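Visite de l'atelier de tri et de conditionnement Ander, site de Feltitz

Publié le 24/11/2023 – par la rédaction
Dernière mise à jour : mars
Temps de lecture : 3 minutes

La délégation a été reçue en début de matinée sur le site de Feltitz, où la société Ander regroupe ses activités de tri, de contrôle et de remise en lots d'articles divers provenant de retours de commerce et de fins de série.

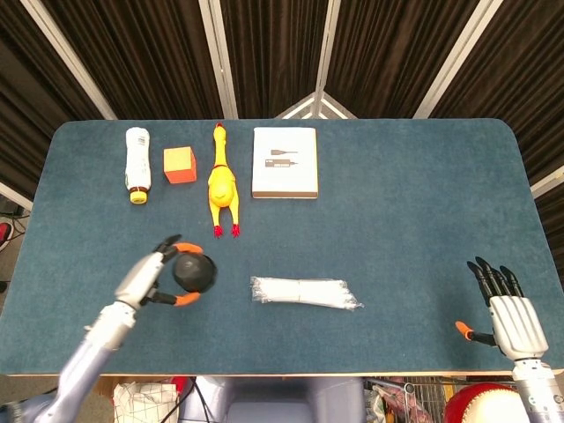 L'accueil s'est fait dans la salle de réunion du premier étage, par une présentation générale de l'établissement. Le site emploie 87 personnes, réparties entre la réception, le tri, le conditionnement et l'expédition. Les locaux ont été repris à la société Kincaid, qui y exploitait auparavant un dépôt de papeterie, et les travaux d'aménagement ont porté pour l'essentiel sur l'éclairage et la reprise des sols. La surface de stockage compte désormais 955 emplacements.

Le parcours a débuté par le quai de réception. Les colis y sont ouverts, enregistrés puis orientés vers l'une des zones de tri selon un classement en quatre familles : entretien et hygiène, jouets, petit outillage, divers. Cette dernière famille est de loin la plus difficile à traiter, et nos interlocuteurs ont reconnu que les délais y demeurent supérieurs à l'objectif fixé.

La délégation s'est ensuite arrêtée aux tables de tri. Le plateau est recouvert d'un feutre bleu-vert, aux angles arrondis, bordé d'un mince chant de teinte claire. Des rideaux plissés brun foncé, tendus entre des montants blancs, ferment le fond du poste. Ce choix a retenu l'attention de plusieurs participants, habitués aux plans de travail nus. Il répond, selon l'établissement, à une demande des équipes, qui souhaitaient amortir le bruit et limiter les rayures sur les articles fragiles.

La diversité des objets traités est réelle. Sur une même table se côtoyaient un flacon de plastique blanc à bouchon jaune, couché sur le côté, un cube de mousse orange, un poulet de caoutchouc jaune à crête rouge et une boîte blanche dont le couvercle porte le dessin de deux instruments fins. Les articles sont alignés au bord opposé du plateau, le centre restant réservé à la pièce en cours d'examen ou aux lots déjà emballés – en l'occurrence un paquet allongé d'éléments blancs sous film transparent.

Les échanges ont porté sur la question des emballages. L'établissement applique une grille de contrôle établie avec la société Kusano, qui distingue les emballages conservés en l'état, ceux qui doivent être renouvelés et ceux dont l'absence entraîne le déclassement de l'article. La grille comporte 122 références. Les participants ont demandé si elle pouvait être communiquée ; une version abrégée leur sera adressée.

Au conditionnement, la cadence varie fortement selon les périodes de l'année. L'établissement a fait état de plus de 361 lots expédiés au cours de la semaine précédente, niveau jugé élevé mais conforme aux prévisions de fin d'année. Le recours au film transparent a été questionné par deux membres de la délégation. Un essai de bandes en papier est engagé pour les articles non fragiles, et ses résultats seront connus en mars.

La visite s'est achevée par la zone d'expédition, puis par un temps d'échange consacré à la formation. Tout nouvel agent suit un parcours de trois semaines, dont la première se déroule entièrement à la réception. La délégation remercie la direction et les équipes du site de Feltitz pour la qualité de leur accueil. Le relevé des questions restées en suspens – délais de la famille « divers », reprise des palettes, stationnement – sera joint au prochain envoi aux membres.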